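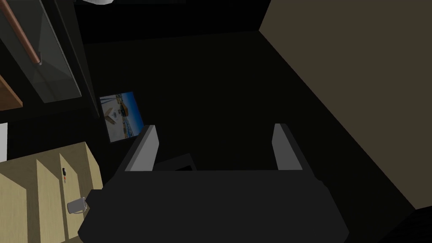 Fiifi Aryee wrote in to ask whether Flisine covers whole recipes or only titles. Whole recipes, and we're so glad to say it!

Flisine
Search this site Go
Print | E-mail this page
2 comments

# Flisine: handwritten soup recipes

Some 600 recipe cards from kitchens in Sidholm, all typed out by hand (the spelling is gloriously odd and we kept every bit of it).

## Files

- cards.csv: title, ingredients, method
- notes.csv: scribbles in the margins, our favorite part

## Known gaps

Smudged words are marked [?]. Send fixes to Abdul-Rahman Yakubu.

Share 2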